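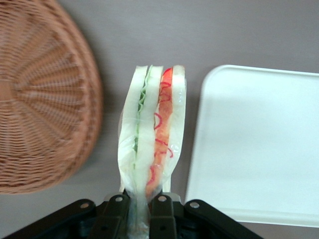 5 min read

2024-02-29

By the Property Desk

Buying a flat in a town you have only visited on holiday is still how many second-home purchases begin. The lettings manager we spoke to has spent most of her working life dealing with what comes afterwards. She looks after 208 holiday flats in and around Plerklow for the agency Güler, and she agreed to talk to us about what buyers there get wrong, what it costs to own a place you use for a few weeks a year, and why she would rather people rented first. She asked us not to use her name, as some of the owners are also her neighbours.

We met at the agency's office near the harbour, on a wet morning in the quiet season. She had two sets of keys on the desk and was waiting for a plumber to ring.

"People see the place in summer," she said. "They eat out every night, they walk along the front, and on the last day they look in our window. Then they come back in November to sign, and half the restaurants are shut and they can't find a parking space for the contractors' vans."

She does not think this should put anyone off. Prices in Plerklow have moved slowly compared with Lasness, along the coast, and she regards that as a good thing for anybody who wants to use the flat themselves. Lasness has the marina and the newer blocks, and buyers there tend to expect a return. In Plerklow most of her owners hope to cover their running costs and have somewhere to go at Easter.

Covering the costs is harder than the brochures suggest. She took out a sheet of paper and wrote down the charges for a two-bedroom flat on the second floor of one of the older buildings. The service charge there is £170 a month. On top of that come insurance, the council's charge, cleaning between guests, laundry, the agency's commission and whatever breaks.

"Something always breaks," she said. "Last year it was water heaters. I had 27 of them go, nearly all the same age, nearly all in the same three buildings. If you own the flat and live four hours away, you are paying somebody to go and look, and then paying somebody else to come and fix it."
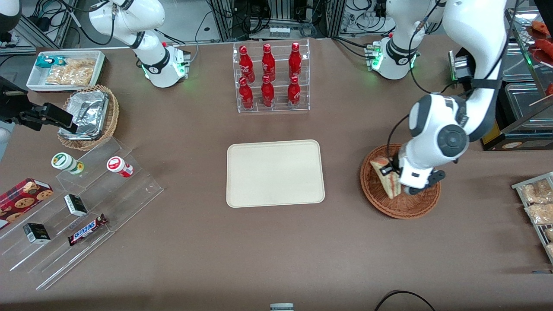 Lunch on the table.

How many weeks does an owner need to let in order to break even? She was careful with this. In a building with a lift and some sort of view, she said, 30 weeks would usually do it, and few flats reach that without dropping the price in spring and autumn. Flats on the ground floor facing the car park do worse, though they suit families with pushchairs and older guests, and those guests often come back.

She was firmer on the subject of furniture. Owners tend to spend too much on the living room and too little on the beds. "I can let a flat with a plain sofa. I can't let a flat with a bad mattress, or I can let it once. And please don't leave anything there that you would be upset to lose. I have had long telephone calls about a vase."

Her other complaint is with off-plan sales. The scheme most people ask her about at present is Fuvus, the block going up on the old cannery site between Plerklow and the main road. She has no connection with the developer and is not against the building. What she tells callers is to find out who will run it once it is finished, what the first year's service charge is based on, and whether the lease allows short lets at all. Two buyers rang her last autumn to put their flats on her books before they had read that part of the lease.

"They'd paid the deposit," she said. "I asked them to send me the page about letting. One of them rang back the same afternoon and was very quiet."

We asked whether she had seen many owners sell up. A few every year, she said, and seldom because of money. Children get older and don't want to come. Someone's knees go and the flat is on the third floor. Some find they have been spending every visit doing repairs and meeting the electrician, and would sooner stay in a hotel. Those who keep their flats longest, in her experience, are the ones who live within two hours' drive and come down for ordinary weekends.

What would she say to someone who had just got home from a fortnight in Plerklow with a folder of particulars in their bag? Rent for a month out of season, she said, and in the street where you mean to buy. Go to the supermarket and the surgery. Find out when the bins are emptied. Stand in the flat at eleven at night with the windows open. Read the minutes of the last three residents' meetings – a seller who won't hand them over has told you something.

She owns a flat in the town herself, though only the one, and she lives in it. She did look at buying a second to let out, some years ago, and went as far as a survey. The roof needed doing and the other owners couldn't agree on how to pay for it. They still haven't, she said, and she drives past the scaffolding on her way to work.

The plumber rang at that point. It was another water heater.

Comments (4)

seagull_watcher
The bit about the minutes is spot on. We bought without asking and got a bill for the outside painting seven weeks later.

Marsh Lane
£170 a month sounds cheap to me, ours is well over that and there is no lift.

dunroamin2
Does anyone know if the Fuvus lease has been changed? I was told at the sales office that short lets would be fine but have nothing in writing.

seagull_watcher
@dunroamin2 get it in writing before you pay anything.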